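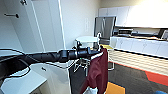
Attachment 1: arm at the maroon cloth, gripper indicator green.

Home | Tickets | Parts | Purchasing | Knowledge Base | Log out

Ticket 1823: Sleeve and gripper tip budget, cloth handling cell
Site: Belevside
Queue: Equipment planning
Status: Waiting on quote

Opened February, 9:40
Cell runs one arm on cloth handling. The February budget sheet lists the arm and the desk but no consumables. Need a line for sleeves and gripper tips before the second arm is ordered from Parko.

Update 11:15
Checked the sleeve against the parts list. Dark textured sleeve, folds and seams along the length. Parko sells it only as a full-length item, so a worn section means replacing the whole sleeve. Unit price 128. Proposed stock: 2 per arm.

Update 13:05
Narrow tips are quoted by Simanjuntak in packs of 4. The wide tip is cheaper but is not rated for thin hems. Stay with narrow. Do not mix suppliers on one arm; the mounting depth differs and the grip offset has to be set again.

Update 14:30
Cabling. Black cables loop over the white desk beside the base. A second arm on the same desk doubles that. Added a cable tray and a longer power lead to the request. Clandine has both in stock. Desk stays; no replacement budgeted.

Update 16:20
Request sent to purchasing with the sleeve, tip and tray lines separated. Second arm on hold until Simanjuntak confirms lead time on the tips. Ticket stays open.

Related tickets
Grip offset lost after tip change
Parko sleeve: part number changed
Clandine cable tray, mounting screws missing
Second arm: desk load and clearance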